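**Skerncombe, lundi 15 avril 2019.** Les locaux de la rue du Lavoir ont rouvert ce matin à huit heures, après onze semaines de travaux. Le rez-de-chaussée de l'immeuble Nogueira, fermé depuis la fin janvier, compte désormais quatre salles de travail au lieu de deux, pour une surface totale de 322 m². Les premiers occupants ont repris possession des lieux dans la matinée.

Le chantier a été confié à l'entreprise Govico, qui avait déjà refait la toiture du bâtiment il y a trois ans. Il portait sur les cloisons, les sols, l'éclairage et la peinture. Le chauffage n'a pas été remplacé. Il le sera dans une deuxième phase, dont le calendrier n'est pas arrêté.

Le changement le plus net concerne les murs. L'ancien rez-de-chaussée était beige jusqu'à mi-hauteur et vert d'eau au-dessus, avec des raccords visibles à chaque endroit où une cloison avait été déplacée. Les usagers se plaignaient surtout du manque de lumière côté cour, où il fallait garder les plafonniers allumés toute la journée, même en été. Tout a été repris en blanc mat, deux couches sur les anciens enduits et trois sur les parties neuves. Govico indique avoir utilisé 400 litres de peinture pour l'ensemble des salles et le couloir.

Le blanc n'était pas le premier choix. Un gris clair avait été retenu à l'automne, puis abandonné après un essai sur un pan de mur du fond, jugé trop sombre en fin d'après-midi. L'essai a été recouvert avec le reste.
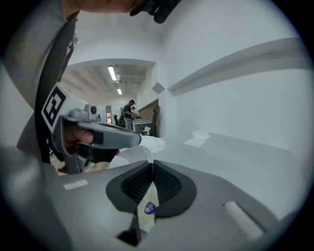
Les nouvelles salles peuvent être réservées à la demi-journée ou à la journée entière. Elles ne portent pas encore de nom et sont désignées par des lettres, de A à D, en partant de l'entrée. La salle A est la plus petite et reste prioritaire pour les réunions courtes. La salle D, au fond, a sa propre porte sur la cour, ce qui permet d'y faire entrer du matériel sans traverser le couloir. Les livraisons par la rue sont interdites avant neuf heures, comme auparavant.

Pendant la fermeture, les activités avaient été transférées dans le bâtiment Plurnine, de l'autre côté du pont. Le déménagement de retour s'est étalé sur trois jours, de jeudi à samedi. Les caisses qui n'ont pas été réclamées y sont encore entreposées et peuvent être retirées jusqu'à la fin du mois d'avril, aux heures d'ouverture de l'accueil. Passé ce délai, leur contenu sera trié et le mobilier en bon état remis en service dans les étages.

Quelques finitions restent à faire. Deux portes intérieures ont été livrées à la mauvaise largeur et seront échangées dans les prochaines semaines. En attendant, les salles B et C communiquent par une ouverture fermée d'un simple rideau. Les plinthes du couloir manquent sur environ six mètres. La signalétique extérieure mentionne toujours les anciens horaires ; il faut se fier à la feuille affichée à la porte.

Le règlement des salles a été revu à cette occasion. Il est désormais interdit de fixer quoi que ce soit aux murs avec du ruban adhésif ou des clous. Les tables doivent être laissées à quelques centimètres des cloisons, et les chaises rangées en fin de séance. Les repas chauds ne sont plus admis que dans la petite cuisine de l'étage, qui n'a pas été touchée par les travaux.

La consultation du registre de l'année dernière donne une idée de la fréquentation : 1 415 réservations y figurent, toutes salles confondues, dont la plus grande partie en semaine et en matinée. Plusieurs demandes avaient été refusées à l'automne faute de place. Les réservations pour le mois de mai sont ouvertes depuis ce matin à l'accueil et par téléphone. Les tarifs restent inchangés jusqu'à la fin de l'année.

L'entrée se fait par la porte principale. L'accès par la cour est réservé aux utilisateurs de la salle D et aux livraisons. Le stationnement des vélos, déplacé pendant le chantier devant l'immeuble voisin, a retrouvé son emplacement sous l'auvent.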